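Drindgate Home Energy Forum
Forum home > Solar and batteries > Small systems

Should I put a timer on my water heater now that I have panels?

Posted by Taner Tatlı, 2020-04-29
Tags: water heater, self-use, timer, net metering

Hello everybody. I am new in this forum and English is my third language, so please be patient with me if I use a wrong word for some part.

We have had solar panels on our roof since November. The installer was Fodance, and I am satisfied with their work. The inverter is in the garage and it shows me the production for each hour. My problem is that we produce the most energy at midday, but the electric water heater mostly runs early in the morning and late in the evening, after the showers. So we sell our energy cheaply at noon and buy it back at a higher price at night.

The heater is a Watkins tank, 80 gallons, with two elements. There are four of us at home. My utility does not give full credit for the energy that I export. They changed the rule shortly before we signed, and people who connected earlier have a better rate.

My idea is to install a timer so that the tank heats only when the sun is high. My brother-in-law says this is a bad idea and that the tank will be cold by the evening. The salesman wants to sell me a battery, but the price is too much for us this year.

Has anybody done this? Is a simple timer enough, or do I need the more expensive device that follows the solar production? Also, can I install it by myself? I have changed wall outlets before.

Thank you in advance.

3 replies

Ketill Lauritsen
Member, Prundness

Yes do it. I have timer since two years, very happy.

Eirlys Pritchard
Long-time member

Hello Taner, and welcome. I am also not a native speaker, so we will understand each other well. I did the same thing in our house and I kept notes for the first year, so I will try to answer each of your points.

First, the size of the tank. With 80 gallons and four people you are in a good position. A tank of this size loses only a small amount of heat between the afternoon and the evening if the insulation is in good condition. Put your hand on the side of the tank. If it feels warm, the insulation is weak and a blanket for water heaters will help you. Please do not cover the thermostat doors or the relief valve at the top.

Second, the hours. Do not choose too narrow a window. In the beginning I set mine from noon to two, and on cloudy days my husband had a cold shower and many opinions. Now I use 10 in the morning until 4 in the afternoon. In winter I add one more hour before breakfast, and I accept that this hour comes from the grid.

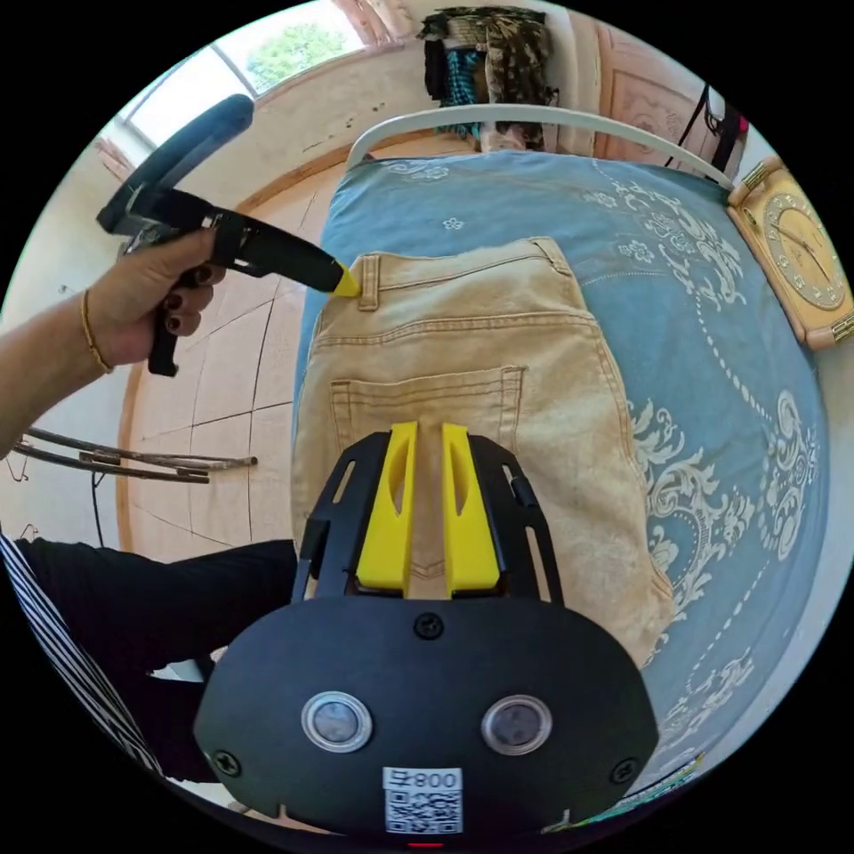 Third, the question of the special device. There is a product called a diverter, which measures how much energy you are exporting and sends only this part to the heating element. It is a nice machine, but in my area it cost 300 dollars more than a good timer, and my calculation showed that it would need many years to pay this difference back. What matters more is that you know when your house is using power, and for this you need only a clock and some patience. Any clock on the wall will do, even an old one with a wooden frame. Look at the time whenever the oven, the dryer or the iron is turned on, and write it down for a week. If you can press your trousers in the morning and leave the middle of the day for the heater, you are already doing by hand a good part of what the diverter does.

Fourth, the money. In my first full year with the timer, 1,319 kilowatt-hours of heating moved from the night to the day. Your number will be different, of course. To find your saving, take the price you pay for one kilowatt-hour, subtract the credit you receive for exporting one, and multiply the result by the energy you move. If your utility gives full credit at all hours, the result is zero and you should not buy anything. You wrote that yours does not, so for you it should be worth it.

Last, please do not install it yourself. A water heater uses 240 volts and a high current, and a timer for a lamp or for a wall outlet is not made for this. You need a timer with the correct rating, and in many towns you also need a permit. My electrician needed less than two hours.

One more thing — keep the tank thermostat at 120 degrees or a little higher. Some people turn it down very low to save energy, but then bacteria can grow in the water. If you want it hotter, so that the water lasts until the evening, ask the plumber for a mixing valve, so that the children do not burn their hands.

Honeylyn Sebastian
Member

Agree with most of Eirlys's post. I would only add: check if your utility has a time-of-use plan before you set the hours. Ours has a peak from 4 to 9 in the evening, so my heater is locked out then no matter what. It was a bigger saving than the solar part.

Also get a timer with battery backup. We had almost 7 power cuts last year, and after each one my old mechanical timer was running behind, so it was heating at the wrong hours until I noticed.

Comment by Taner Tatlı
Thank you all very much. I put my hand on the tank and it is only a little warm near the top pipes. I will call Fodance and ask if their electrician can do the timer. Eirlys, did you put the timer on both elements or only on the lower one?

Comment by Eirlys Pritchard
On the whole heater, at the supply. In a normal tank the two elements do not work at the same time, so one timer is enough. Ask the electrician to confirm this for your model.

Thread moved from General to Small systems by moderator Kanini Mwakyusa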